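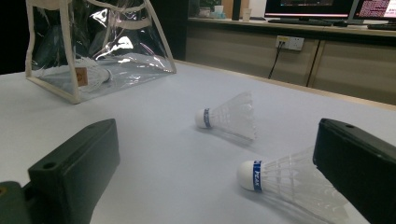
Liesl Wallner shot her second feature in the town where she grew up, and most of the people in it still live there. *Numstead* follows two sisters who come home to sell their late father's cinema and can't agree on a price. It runs just under two hours and has very little music.

Wallner wrote the script in six weeks, then spent a long winter looking for money. Ondale, the company behind her first film, came in with half the budget. The rest took until July.

"We had a start date before we had a camera package," she says. "I wouldn't do it that way again."

The cinema in the film is the Boyer, a 240-seat house that closed when its owner retired. The crew had it for six nights. Cinematographer Mathias Kälin lit the auditorium mostly with its own wall lamps, and he kept the lenses wide so the empty rows stay in view behind the actors.

"The seats are dark red and they soak up everything," Kälin says. "We tested one row on a Sunday and had to go back and change all the bulbs."

The best scene comes late, when the sisters run an old print of a western called *Skeklow* and talk over it from the projection booth. It is a single take, and the argument covers the house, the funeral and a borrowed car. Wallner cut a shorter version and put the long one back a week before the mix.

She is now writing a third film, set on a ferry.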